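11 Aug 2019

Sunday again, and I promised myself to write down the week before I forget it. Agnes says a diary is cheaper than a doctor. She means Agnes Baird, I should write the full name, because at work we have now also Agnes MacRitchie in purchasing and I mix them even in my own notes.

The week was money from the first day to the last. In July we asked three suppliers for an offer on the arm, and two of them answered. Plolik sent four pages, very clean, with every item on its own line. Jeson sent one page and one number at the bottom, and when I wrote to ask what is inside the number, they sent the same page again. Rainer laughed at this for a whole lunch. He still prefers Jeson. He has worked with their service people before and he says that when something breaks they pick up the telephone. I believe him, but I can not put a telephone in a table.

I made the table anyway. Arm, gripper, controller, stand, safety scanner, cables, training, spare fingers. Then the things which are in no offer: the electrician, the floor, the day when all of us stand around and do no work while it is installed. Rhona Mackay looked at my total and asked me very kindly where is the computer for the simulation. I had forgotten it. I have been using the machine of Davina Nisbet in the evenings for so long that I thought of it as part of the building. So now there is one more line, and Davina will get her machine back, and she did not hide that she is glad.

The rule from above is that we must keep 10 percent free for surprises. I had already used my 10 percent on the second gripper. Agnes MacRitchie found this before I could explain it. She is not a hard person, but she reads with a ruler under the line, and the ruler stopped exactly there. We talked for 40 minutes. At the end the second gripper went to next year, and I went to make tea and was a little angry, mostly with myself.

After that I had to decide what the money should prove. Rainer wants to buy first and test after. Rhona wants to see the tasks in simulation before she signs anything, and it is her signature. I am on her side, though on Thursday evening I was not on anybody's side. The kitchen counter in Leckie (this is our name for the simulated room, after the street where Rhona used to live) had to be set again from the beginning, as I had saved an old version over the new one. Such a stupid mistake. I said some words in my own language and Davina asked what they mean, and I told her it was about the weather.

By Friday afternoon I had a counter that I was not ashamed of. I kept one picture for the budget paper, and I put it here too. 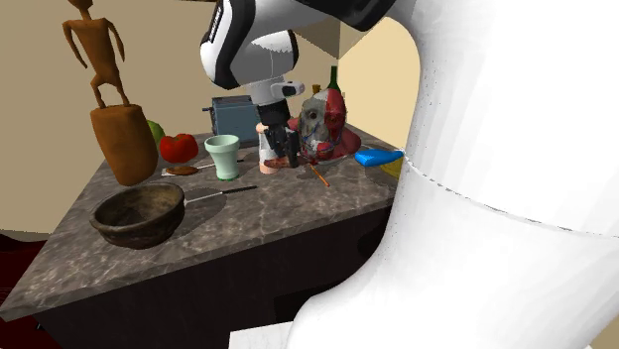 Leckie counter, Friday. Gripper over the small pink cylinder.

I like how full the counter is. With a clean table every gripper in the world looks like a good purchase. With a knife and a spoon lying flat, a cup, a bowl and a tomato, the question is more honest, and Rhona can point with her pencil and ask "and this one?". She pointed first at the spoon. I do not have an answer for the spoon. The fingers in the Plolik offer are priced as a pair and the soft tips are extra, and perhaps the soft tips are what I should fight for instead of a second gripper which I lost already.

She also asked why there is a head with the muscles showing next to the green bottle. Rainer said it is the finance department. I wrote this down only for myself.

Something else from the picture: the big white part of the arm covers the right end of the counter from this view. On paper the reach looks fine, but I would like to see that end before I promise anybody that one camera is enough. A second camera is not in the table. I have not told Agnes MacRitchie. I will tell her when she has had her coffee.

Lallance, who would do the installation, still has not sent a date. I wrote them twice. Their price is good for only 2 more weeks, so if they are silent on Monday I will call, and I will write my sentences on a paper first, as I always do for the telephone in English.

This evening I ironed, and called my mother, who asked if the robot has come. I said first comes the table. She thought I meant furniture and asked what kind of wood.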